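Stustia Pencil Sharpening Set

Short clips of everyday pencil sharpening at home, with notes on the sharpener, the pencil and the surface used.

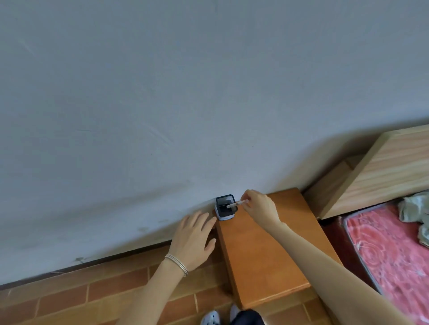
Sharpening on a low wooden stool against the wall, left hand bracing the sharpener.

Contents

Release 6 holds 1,000 clips from 31 homes. Most run under a minute. Each clip has one row in clips.csv with these columns:

clip_id
home_id
sharpener: handheld, crank or boxy tabletop
surface: stool, table, floor, lap
pencil_finish: natural, painted, unknown
bracing_hand: left, right, none

Notes on the labels

"Stool" also covers small steps — homes used the two words for the same piece of furniture. Pencil finish was labeled by eye. Where the hand hides most of the pencil, use "unknown". Brand names were not recorded.

Shavings are labeled only when they are in view, in a separate file (shavings.csv). It covers about 300 clips so far.

Known problems

Homes from the Shehata group have no floor pencils at all, so "surface" is uneven across groups. A few Palex rows have pencil_finish blank; treat these as "unknown". The Fillow rows used "desk" for "table" until release 4, and old copies may still have it.

Changes

Release 6: added bracing_hand, removed duplicate rows.
Release 5: split crank and tabletop sharpeners.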